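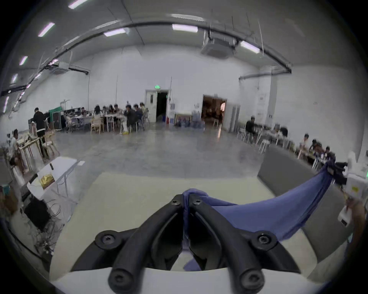
About Lirnum

Lirnum is an indoor air safety firm. We plan, write and test the procedures that hotels, conference venues and serviced apartment blocks follow when an airborne irritant is reported inside an occupied building. We also survey ventilation systems to establish how such a substance would move between floors, and we supply fixed and portable monitoring equipment to sites that need it.

The company was formed by the merger of two practices. Commont carried out ventilation surveys for commercial landlords. Benavides trained front-of-house and night staff in evacuation and incident recording. The two had worked on the same buildings for several years, often issuing separate reports to the same client, and the reports did not always agree on where people should be sent. Both names have now been retired, although some older certificates and wall plans still carry them. Those documents remain valid until their stated review month.

What we do

Our work falls under four headings.

Building surveys. A surveyor records the position and rating of each air handling unit, the location of supply and return grilles, the state of dampers and door closers, and the pressure difference between the lobby and the adjoining corridors. Lift shafts and stairwells are measured separately. The finished survey includes a marked floor plan for each level and a schedule of faults, graded by how soon they should be corrected.

Response procedures. We write a procedure for each building from its survey. It states who may order an evacuation, who shuts down the air handling plant and from which panel, which exits are to be used, and where guests are to wait. A separate sheet covers the handover to the fire service. Procedures are kept short. The version held at the reception desk is limited to 2 pages, printed on one sheet.

Staff training. Training is given on site, in the areas where staff normally work. Night teams are trained at night, with a start time of 10.30 pm unless the client asks for another. A session covers recognising the signs of exposure, moving people upwind, dealing with guests who have breathing difficulties until an ambulance crew takes over, and writing up the incident log. No irritant is released during training. Where a moving plume has to be shown, we use a water-based theatrical fog, and the alarm receiving centre is told beforehand.

Monitoring. Our Torkach unit is a wall-mounted sensor which records particle levels, carbon dioxide, temperature and relative humidity. It does not identify substances and is not a replacement for a smoke or gas detector. Its purpose is to show when conditions in a room changed and when they returned to normal, so that the decision to reopen an area can be supported by a record. Readings are stored on the unit and can be copied to the building management system.

Where we work

We currently hold service agreements for 239 buildings. Most are hotels, and the remainder are conference centres, student residences and a small number of covered shopping arcades. The largest has more than 1,000 bedrooms across three linked blocks and is surveyed in stages. We do not take on hospitals, laboratories or industrial sites, where different rules apply and where specialist advice is already available.

Surveys and training are carried out by our own employees. Sensor installation may be passed to an electrical contractor chosen by the client, in which case we inspect the work before the units are switched into service.

After an incident

Clients with a service agreement may call the duty line at any hour. The duty surveyor can advise on plant settings and on the order in which areas should be ventilated. The duty line is not an emergency service. If people are unwell, or if a substance is still being released, the emergency services must be called first, and their instructions take priority over any procedure we have written.

When the building has been handed back, we can attend to inspect filters, take readings and recommend which soft furnishings should be cleaned or removed. A written report is issued within 7 working days. It sets out the order of events as shown by the incident log, alarm panel and sensor records, and lists any changes needed to the procedure. We do not comment on who was responsible for a release, and requests of that kind are referred to the police.

Review and records

Each procedure is reviewed once a year, and again after any change to the ventilation plant, the exits or the layout of the ground floor. Annual reviews for seasonal hotels are normally booked for February, before reopening. Survey records are kept for the life of the agreement and are returned to the client when it ends.

Working with us

New enquiries should include the number of floors, the number of bedrooms or the licensed capacity, the approximate age of the ventilation plant, and a ground floor plan if one is available. A price for the survey is given in writing before any visit is arranged. Training and monitoring are priced separately and may be taken without each other.

Vacancies for surveyors and trainers are listed on the Careers page.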